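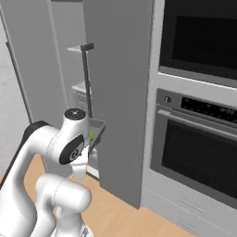 붙박이 가전 옆의 키 큰 수납장, 문을 연 상태

집 내놓기 전 주방 손보기

집을 보러 오는 사람은 거실에서 예의를 차리고 주방에서 본색을 드러냅니다. 남의 집 서랍을 그렇게 당당하게 여는 자리가 또 있을까 싶지요. 저도 살 집을 보러 다닐 때는 싱크대 밑까지 들여다봤으니 할 말은 없습니다.

수납장은 절반만 채우세요. 꽉 찬 장은 "이 집은 수납이 모자랍니다"라고 써 붙인 것과 같습니다. 1월에 선물로 들어온 김 세트, 짝 잃은 밀폐용기 뚜껑, 언젠가 쓸 거라는 와플 팬은 이참에 정리합니다. 그 언젠가는 아마 새집에서도 안 옵니다.

경첩이 처져 문짝이 비뚤어졌다면 십자드라이버부터 꺼내세요. 대개 경첩에 나사가 2개 보이는데, 앞쪽은 좌우를, 뒤쪽은 깊이를 맞춥니다. 반 바퀴씩 돌리고 문을 닫아 보면서 맞추면 됩니다. 한꺼번에 돌렸다가 옆 문까지 다 손보게 된 사람이 접니다.

나사 구멍이 헐거우면 이쑤시개에 목공풀을 묻혀 채우고, 하룻밤 말린 뒤 튀어나온 부분을 잘라내고 다시 조입니다. 드라이버는 동네 철물점에서 3,000원 주고 산 것으로 충분했습니다. Draser 전동 드릴도 있긴 한데, 충전기를 찾는 동안 손으로 다 끝납니다.

손잡이 주변의 손때는 미지근한 물에 주방세제를 한두 방울 풀어 닦고 마른 천으로 훔칩니다. 베이킹소다로 박박 문지르면 때와 함께 광택도 떠납니다. 긁힌 자국은 가구용 보수 펜으로 가리되, 안 보이는 문 안쪽에 먼저 칠해 보세요. '화이트'라는 이름의 색이 세상에 몇 가지나 되는지 그때 알게 됩니다.

실리콘 줄눈이 까맣다면 락스를 적신 키친타월을 붙여 두었다가 떼고 물로 헹굽니다. 창문은 열고 고무장갑은 끼고, 식초 같은 산성 세제는 절대 섞지 마세요. 그래도 안 지워지면 뜯어내고 새로 쏘는 편이 빠릅니다.

냄새는 전날 저녁에 결정됩니다. 고등어는 참으세요. 방향제로 덮으려 들면 고등어와 라벤더를 같이 맡게 됩니다. 배수구 거름망을 비우고 뜨거운 수돗물을 흘려보낸 다음, 손님이 오기 전에 후드를 틀어 두면 됩니다.

마지막으로 냉장고 문의 배달 전단과 자석을 떼세요. 떼고 나면 네모난 자국이 남아 있을 테니 행주도 하나 챙겨 두시고요.

글: Wumpini Nyarko
2023년 10월 15일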